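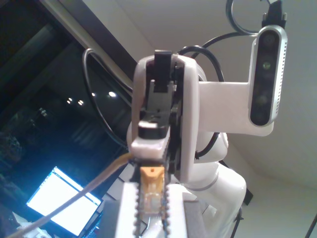

Cables looped above the workspace, with a laptop behind.

Cable management seldom appears in a facilities budget, yet it shapes the working day. At Ororen, the October review of workshop practice covered 70 benches and nearly 2000 leads. Its author, Minoru Kinoshita, recommends that every lead have a fixed route – and that color be used to tell one from another.

Yellow is the preferred choice for long runs across a tabletop. It stands out well against a dark protective sheet, and staff are asked to hold the connector by its body when handling the plug. 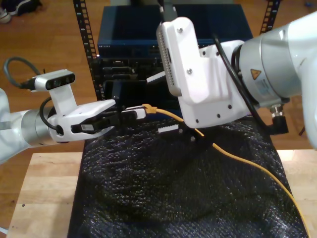

Storage Between Shifts

Leads are to be coiled in wide loops and hung by length. Those longer than 90 inches have a separate rail. The Teixeira site will adopt the same arrangement, with labels at both ends of each lead.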